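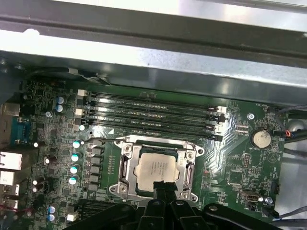
22 de dezembro de 2021
Por Chiyo Koyama

Notas para a palestra "Quando a redação segura uma reportagem"

Boa tarde. Vou falar de um assunto que quem trabalha em jornal conhece e que raramente aparece escrito: a matéria pronta que não sai. Trabalhei onze anos como editora e estive dos dois lados, o de quem pede para publicar e o de quem manda esperar.

(Deixar o primeiro slide no ar enquanto as pessoas se sentam.)

O caso Kavosport

Em fevereiro, um repórter da nossa equipe, Dorian Bodin, entregou um texto sobre contratos de patrocínio entre a Kavosport e clubes municipais. Ele tinha 317 páginas de documentos e duas fontes gravadas. O texto ficou parado três semanas. Quando saiu, um site concorrente já tinha publicado metade da história, com um erro no valor principal.

Os leitores escreveram perguntando se tínhamos sido pressionados. A Kavosport comprava anúncio no jornal, e isso estava à vista de qualquer assinante. Respondemos com uma nota de quatro linhas dizendo que a apuração seguia nossos padrões. A nota piorou tudo.

(Ler a nota em voz alta. Pausa.)

O que aconteceu lá dentro

O jurídico pediu uma segunda confirmação de uma assinatura. A pessoa que podia confirmar estava de férias. O diretor comercial ligou uma vez, perguntou quando sairia, e eu disse que não sabia. Essa ligação não mudou a data, mas eu deveria ter registrado o contato no mesmo dia e só registrei depois. Se alguém de fora olhasse a sequência, veria uma ligação do comercial e uma matéria atrasada. Eu também desconfiaria.

Três perguntas para a chefia

1. Falta que informação, exatamente? "Ainda não está sólido" não serve. Tem que ser um documento, um nome, uma data.
2. Quem decidiu? A decisão precisa de uma pessoa, com nome anotado.
3. Quando reavaliamos? Sem prazo, a espera vira arquivamento.

Na redação do Hirano, onde dei oficina depois disso, passaram a preencher uma ficha com essas perguntas. Alguns editores acharam burocrático. Continuo defendendo a ficha, mesmo curta e mal preenchida.

(Se o tempo estiver apertado, pular o próximo trecho.)

O repórter também erra

Dorian me autorizou a contar esta parte. Ele comentou a demora num grupo de colegas, a mensagem vazou e uma das fontes parou de atender. Ele tinha razão em reclamar, mas escolheu o lugar errado. O jornal, por outro lado, não tinha lugar certo para oferecer. Hoje existe um canal interno, que dois editores de outras áreas leem.

O que dizer ao público

Quando a demora vira assunto, a explicação tem que ter fatos: recebemos o texto em tal dia, pedimos tal verificação, publicamos em tal dia. Se houve contato do anunciante, dizer que houve. A Grolow, que edita boletins regionais, publica essa cronologia no pé das reportagens mais longas – o custo é um parágrafo.

Protejam as fontes nessa hora. A cronologia não pode revelar quem confirmou o quê.

Perguntas que costumam surgir: se o repórter pode levar a matéria para outro veículo (depende do contrato, leiam o de vocês) e se o dono pode vetar. Pode, no papel. Peçam o veto por escrito.

(Abrir para a plateia. Avisar que o microfone do fundo demora a ligar.)

Comentários

marta_l: Assisti no auditório. Faltou falar de freelancer, que nem fica sabendo por que o texto caiu.

Renato P.: Gostei da ficha. Aqui na Koreo tentamos algo parecido e durou dois meses.

leitor antigo: A nota de quatro linhas eu lembro. Cancelei a assinatura naquela semana e não voltei.

Contato | © 2021 Todos os direitos reservados | Voltar ao topo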